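Helping out at Metlow: your questions answered

Thank you so much for thinking of joining us. We get a lot of the same questions by email, so we've gathered the most common ones here – and if yours isn't among them, do write and we'll happily add it.

What would I be doing?

Ordinary household jobs, mostly, with a hand-held gripper in each hand. Every go you have is saved as an example, and our learning system, Lakum, studies a great pile of them to work out how hands move when people tidy up. We're hoping for 800 in this round, so every pair of hands is a help!

Do I need to know anything about robots?

Not a thing. If you can fold a towel at home you'll be fine, although the grippers do feel rather clumsy at first. Most people need around 51 goes before they stop thinking about their fingers, and the early ones are still worth having.

What sort of jobs are there?

It changes from week to week. Lamps and soft things come up quite often. 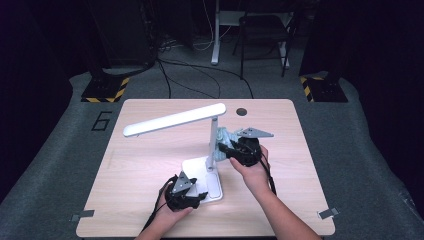

Both grippers at the desk lamp.
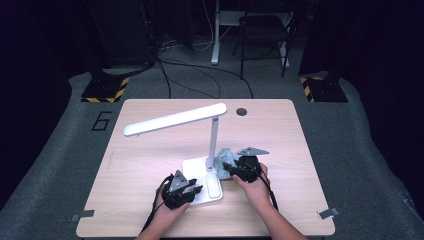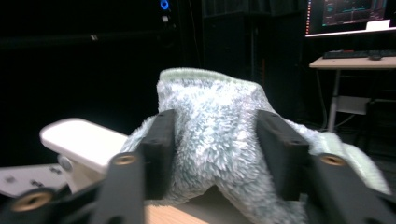 How long is a session?

Allow 3 hours, with a proper break in the middle for tea. You'll work at one table throughout, and you're welcome to stop sooner if your wrists are getting tired – please do tell us, as we'd much prefer a short session to a sore one.

What if I drop something or get it wrong?

Just carry on as you would at home. Picking a thing up again is a useful example in itself. If you get into a real muddle, say "again" and we'll start that go afresh.

What should I wear?

Anything comfy, with sleeves that push up easily. Please leave rings and bracelets at home.

Where are you, and when?

We're at Jasturholm, up the stairs and through door 4, every Thursday from ten in the morning. Ring the bell and give it a moment, as it's a long corridor.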